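Posted in: Everyday Life, Shopping
Search this blog Search

Since September I keep every receipt from the food shop in Hernau, and last night I finally added them. There were 108 of them. I expected that we spend most on meat and cheese, but the biggest part was small things I bought on the way home, when I was hungry and had no list.

So I made a rule for myself. I go two times in a week, I write the list at the kitchen table, and I take one paper bag with me. When the bag is full, I am finished.
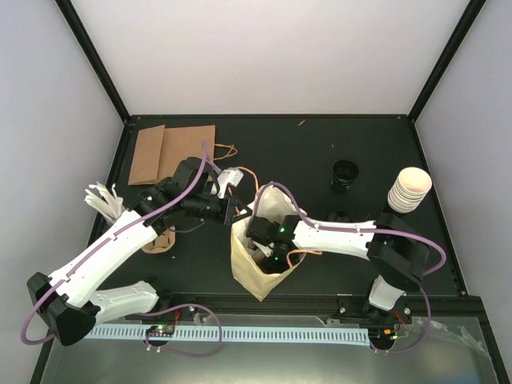 Bence Bognár wrote to me that the rule would not work for him, he would only buy smaller and more expensive things. Maybe he is right. My first bill under the rule was 11 euros lower than usual, but we still had rice and potatoes at home, so I don't trust it very much yet. I will add the receipts again after the summer.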